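Drutberg Library to Hand Out Refurbished Desktops

May 19, 2026

The Drutberg public library will begin giving refurbished desktop computers to local households next month, under a program approved by the town council.

Almost 400 households have signed up so far. The computers come from offices and schools in the area that have replaced their older machines. Each household can receive one tower, along with a monitor, keyboard and mouse.

"Most of what gets thrown out needs a bit more memory and a clean install," said Neema Mushi, who runs the program at the library. "People want to fill in forms, write letters and let the kids do homework. An older desktop handles that fine." 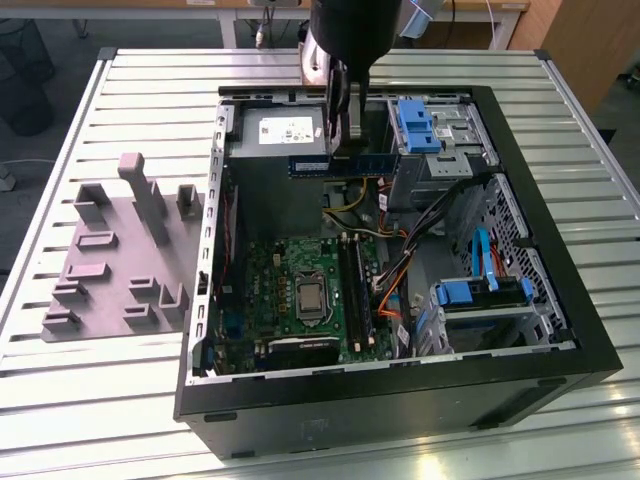 Pickup will be at two places, the main library and the Nyaga branch. Residents must bring proof of address and the letter confirming their place on the list. Anyone who can't carry the equipment home may ask for delivery when they sign up.

Every computer comes with a 30-day exchange period. After that, owners can bring problems to the help desk at the main library, which is open two afternoons a week.

The council is paying for storage and replacement parts through November, when it will review the program. Mushi said the library is still looking for monitors and power cords. Donations can be dropped off at either building during normal hours.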